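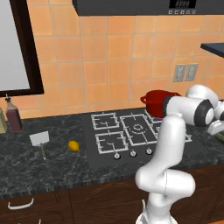
Ticket: Udance recipe planner, portions wrong after update
Status: reopened
Product: Udance for desktop, with Saria sync switched on

Reopened by customer. The reply from Nasr support says the February update "resolves rounding in scaled recipes". I have installed it twice and I don't see what it resolved.

Steps:
Open any recipe written for 4.
Change portions to 2.
Save, close, open again.

Expected: half of everything.
Got: half the flour, all of the salt, and a baking time of 34 minutes cut to 17. I doubt anyone wants the oven time halved.

Tried so far:
Cleared the cache. No change.
Signed out of Saria and back in. It took almost 5 minutes and lost my shopping list.
Turned sync off. Salt now halves, baking time still wrong.

So sync may be part of it, but I'm not convinced it is the whole fault. The suggestion that my recipes are "in an old format" doesn't hold up either, as the Stestness starter pack that comes with the program does the same.

Please don't close this again until someone has run the steps with sync off.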